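Sorting out the desk bits

I have been putting off the stationery since we moved the office into the back room in June. It had ended up in two shoeboxes, a carrier bag and the bottom drawer, and every time I wanted a paper clip I had to tip something out. I decided to do it properly and start with the containers, before deciding what goes in them. The two main ones are a grey metal box with a shiny lid and a smoky see-through plastic tray with two compartments. 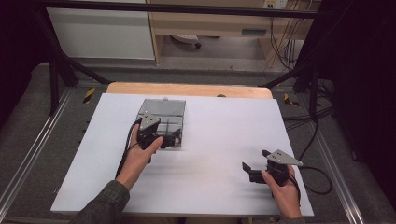
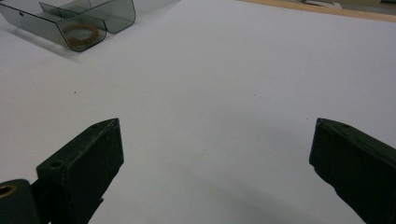

My first rule was that anything with a lid is for things I need less than once a week. Lids get in the way. If I have to open something to get at a pen, the pen ends up on the desk afterwards and stays there. So the metal box gets the spare keys, the stamps, the old memory cards and the passport photos left over from last time. None of that needs to be in sight.

The tray is for daily things. The larger compartment has pens, a pair of scissors and the short ruler. The smaller one has paper clips and the rubber for the drawing pencils. I tried it the other way round first and the scissors stuck out over the side, which annoyed me by lunchtime.

I like see-through plastic for this sort of job. You can tell when the clips are getting low without picking anything up. It does show dust more than I expected, though, and it shows fingerprints worse than the dust. I wipe it with a damp cloth and a drop of washing-up liquid, then dry it straight away. Kitchen roll leaves bits behind. An old T-shirt is better.

Shiny metal is the same. I used a glass cloth on the lid and didn't bother with polish. I bought a bottle of Brureck metal cleaner years ago for the taps and it left a film that took longer to get off than the marks had.

The pens took most of the morning. I went through all of them on the back of an envelope and threw out every one that didn't write within a couple of strokes. I know you can warm the tip and sometimes bring them back. I have done that before and they dry up again the week after. Pencils I kept, apart from the very short ones. I also found a key to the old bike lock (the bike went when we lived in Duggan) and an instruction leaflet for a stapler I don't remember owning.

Rubber bands went in the bin as well. Most of them had gone brittle. The post brings more.

Then paper. I hadn't planned to do the paper but it was under the pens. There was a receipt from Ziner for 4 box files, which explains where the box files came from, and a pile of printed bank letters going back further than I need. I kept anything to do with tax and shredded the rest in two goes, as the shredder cuts out when it gets hot. The manual says to leave it half an hour. I left it while I had a sandwich and it was fine.

Labels were the last thing. Dexter Ridgeway left a comment on my post about the shed saying I should label the shelf edge and leave the containers plain, so that you can swap the containers round later. I have done that here. A strip of masking tape and a pencil is enough. If the arrangement is still working in a few months I might print some proper ones, but the shed still has masking tape on it and I have no complaints.

What I haven't solved is cables. There is a whole bag of them and half don't fit anything in the house. I don't want them in with the stationery, so for now the bag is hanging on the back of the door. If anyone has a way of keeping short charging leads tidy that doesn't involve buying a special holder, please leave a comment. I have tried toilet roll tubes. They work until you need the one at the bottom.

Next job is the bottom drawer. It sticks, so that might need a candle rubbed along the runners first.

Related posts
Labelling the shed shelves
What to keep and what to shred
Getting marks off kitchen taps
Moving the office into the back room

Last updated: June

Contact | Copyright, all rights reserved | Back to top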